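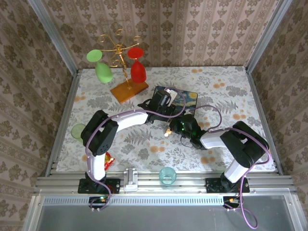 오랜만에 시집 이야기

블로그에 시 얘기를 안 쓴 지 한참 됐더라고요. 작년 October, 그러니까 10월에 쓴 게 마지막이었어요ㅠㅠ 그동안 소설만 줄창 읽었거든요.

요즘 가방에 넣고 다니는 건 렌사 엔달레(Lensa Endale)의 『살리나스』예요. 90쪽밖에 안 되는 얇은 시집인데 2주째 붙들고 있습니다. 소금밭에서 일하던 할머니 얘기가 계속 나오는데, 슬프다고 대놓고 말하는 시는 한 편도 없어요. 그냥 장화를 씻고, 밥을 푸고, 창문을 닫고... 그런데 읽다 보면 지하철에서 괜히 코끝이 찡해져요(내릴 역도 한 번 놓쳤어요).

제일 좋았던 건 「저울」이라는 시! 다섯 줄짜리인데, 할머니가 소금 대신 편지를 저울에 올려 보는 장면이 나와요. 마지막 줄은 여기 안 적을래요. 직접 읽으셔야 해요, 진짜로.

번역은 솔직히 조금 들쭉날쭉해요. 앞쪽은 술술 읽히는데 3부로 가면 쉼표가 너무 많아서 자꾸 숨이 차더라고요. 원래 그런 시인지 번역이 그런 건지 궁금해서 영어판도 뒤적여 봤는데, 거기엔 쉼표가 거의 없었어요. 흠.

다음 책은 시린 하산푸르(Shirin Hassanpour)의 산문집으로 정했어요. 전에 단편 하나를 읽고 너무 좋아서 이름을 적어 뒀던 작가인데, 동네 도서관에는 없어서 상호대차를 신청했습니다. 대기가 두 명이나 있대요. 이 작가를 읽는 사람이 우리 동네에 또 있다니, 반갑기도 하고 빨리 좀 반납해 주셨으면 싶기도 하고ㅎㅎ

혹시 바다나 소금 나오는 시집 아시는 분은 댓글로 제목만이라도 남겨 주세요!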